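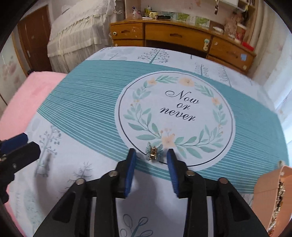 I said in February that I wouldn't write about another home robot kit until one of them did something in my house that I couldn't do faster with my own hands. Well, Skenska has been sending me emails, and a reader named Liviu Radu has been sending me more of them, so we're going to talk about the teaching kit.

The pitch goes like this. You pay $529. You get 2 hand-held grippers with blue foam pads on the fingers, plus access to something called Mernulwood, where your recordings go to be turned into a "skill." You walk around doing chores with the grippers, and later a robot arm does the chores for you. The arm is sold separately. Read that sentence again before you get out your card.

I gave it 6 evenings. Tidying a bedroom is the job the brochure leads with, so that's the job I stuck to: small stuff on the bed, pick it up, put it in the basket. Hair clips, mainly. A little butterfly clip with see-through blue wings sitting on a printed bedspread is a fair test, I think, and a lot closer to real life than the wooden blocks in the company's video.

Some credit first. The foam is a good choice. Hard fingertips on a thing that small would make me nervous, and the pads give a bit. The build is plain, black plastic with screws you can get at, and I like screws I can get at. I've thrown out too many gadgets that were glued shut.

Now the complaints. My wrist was sore by the second evening. The manual tells you to move "naturally," then spends 2 pages on how slowly to do it and which way to point your hand. It took me a whole evening to stop grabbing things the way a person grabs things. If I have to learn to move like the machine, I'd like a discount.

The manual also suggests practicing on "a plain, uncluttered surface." Whose bed is that? The one I used has a big flower wreath on it with "Now or never" in the middle, and trees all over, and a folded pink blanket on one side. That's what beds look like in houses where people live. If the skill only works on a white sheet, say so on the box.

And then the waiting. Mernulwood still lists my recordings as "in review." I wrote to support and got a friendly answer that didn't contain a date. Liviu tells me the older Mangate kit was quicker about this but fussier about lighting, and that Soliman rents theirs by the week — I haven't tried either one, so take that as his word and not mine.

We use cookies to remember your preferences and measure traffic. By continuing to read this site you accept our cookie policy. Accept | Manage settings

Would I buy it? No. I can see it for a hobbyist who already owns an arm and enjoys fiddling. For everyone else it's $529 to pick up hair clips slowly, with a promise attached, and I've bought enough promises. If the review ever clears I'll borrow an arm and post what happens, good or bad.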